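The Hanger Is Still Winning

By Anahera Fairweather
09/10/2024

My mother-in-law asked me in August when she could stop doing laundry. She'd seen a clip of a robot folding a towel, very slowly and with a good deal of dignity, and she figured the rest couldn't be far off. I've been chewing on her question ever since, and I'm afraid my answer is that she should keep her basket where it is for a while yet.

I do love these machines. I've written for this page about the sorting line at Gravance, where an arm moves 4,000 parcels in a shift and never once complains about its back. But every parcel there comes down the same belt to the same spot, and a house doesn't have a belt. A house has socks under the couch and hangers that somebody sat on.

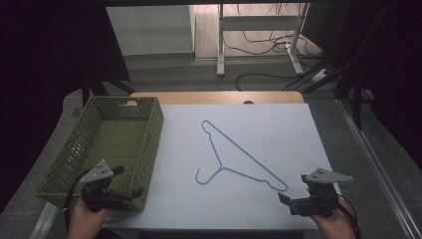
Think for a minute about what you do when you pick up a hanger. You don't study it. You hook a finger under the wire, it tips up, your other hand meets it halfway, and by then you're already wondering what to make for supper. A gripper has two fingers and a wire that's hardly thicker than the gap it would like to slide under. If it closes a hair too high, it gets air, and if it comes down too hard, it's pushing on the table.

My friend Brock Cloutier, who spent years fixing packaging machines before he retired, thinks I'm too gloomy about all this. He says the trick is to quit writing rules and let people do the chore by hand, gripper in hand, over and over, until the software gets the feel of it. "You didn't learn hangers from a manual either," he told me, and I had to give him that one. It does seem to be the most promising road anybody has found.

Still, I keep coming back to the bends. A factory part that came out crooked would go in the reject bin, and at home we just go on using it for another ten years. I have wire hangers older than my marriage — they lean, they snag, and one of them only holds a shirt if you put the left shoulder on first.

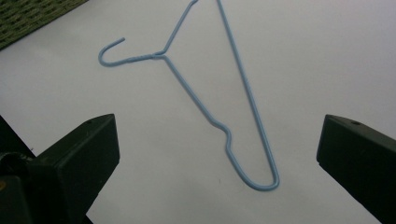

A blue wire hanger with a kink partway down one side.

Multiply that by every closet on the street and you see why I'm patient. I'd trust a machine today with one chore on one clear table, provided a person stood close by. I wouldn't trust it with my mother-in-law's hall closet, where the hangers have been tangled together since her last move and even I have to go in with both arms.

She took the news pretty well, I should say. She wants to know about dishes next.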